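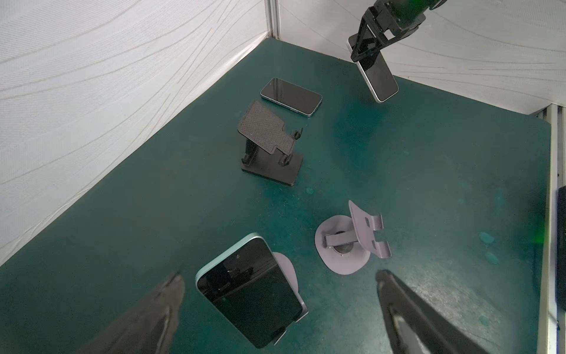 How do I choose a desk stand that holds a phone steady when I tap the screen?

Look at the base and the hinge before anything else. A tap near the top of the screen pushes the phone backward, so the base has to extend behind the point where the phone leans. Set the phone on the stand in portrait, tap the top edge, and watch the rear of the base. If it lifts, the stand is too light or too short for that phone. Then tap harder and see whether the back plate changes angle. A hinge that moves under a tap will only get looser with use.

Trukden
Posted in Desk and Office

I need to set up several phones on one bench so the screens can be read and tapped without picking them up. The bench is 165 cm long. I have a mix of folding stands with round bases and fixed stands with square bases. The round ones look better but two have started to sag. Should I replace them all with the fixed type, or is the sag repairable? The heaviest phone with its case is 337 g.

Tanard

The sag is usually repairable. Most folding stands of this kind use a friction hinge: a screw or bolt through the joint, with washers on both sides. Check under the cap or disc at the side of the joint. If there is a hex socket, tighten it an eighth of a turn at a time and test with the heaviest phone after each step. Stop as soon as the plate holds. Overtightening flattens the washers, and the joint will then stick and slip.

If the joint is riveted, replace the stand.

Do not oil the hinge. If someone already has, take it apart, wipe the washers with isopropyl alcohol, and let them dry before reassembly.

For layout, leave 20 cm between stand centers for phones in portrait. Landscape needs more. Stagger the rows so that the front phones do not block the ones behind, and angle the outer stands toward where you sit.

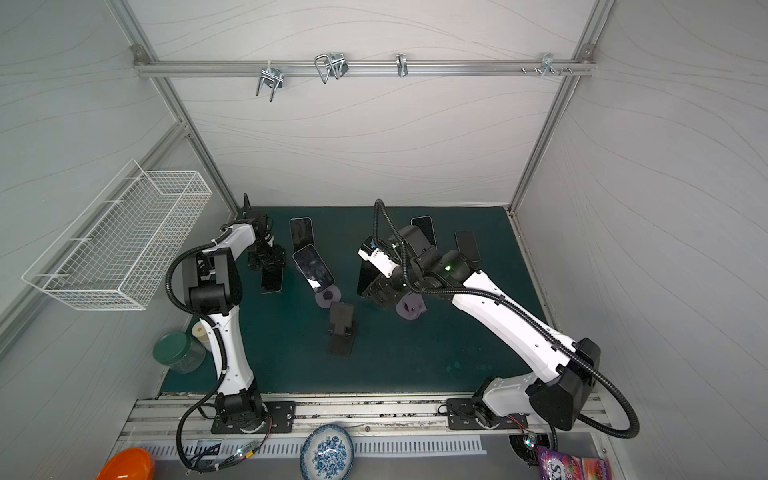

Phones and stands on a dark teal-green tabletop, with a wire basket and hooks on the walls.

Mercado

just buy the fixed ones, nothing to adjust. I have 4 and never touched them

Catasport

Fixed stands are fine if the angle suits you. Check two things first. The lip has to be deep enough for the phone with its case on; a thick case can sit on the edge of the lip and slide off when tapped. Also check that the lip leaves the charging port clear if you charge in portrait.

On a smooth bench the feet matter more than the weight. Clean the rubber pads with a damp cloth and clean the bench as well. Dust on either one will let the stand creep backward a little with each tap. Replacement adhesive pads are cheap and can be cut to fit.

Trukden

Both of mine had a hex socket under the disc. A quarter turn in total on the first one and it holds the 337 g phone. The second is riveted on the other side and still sags, so I will swap that one for a fixed stand.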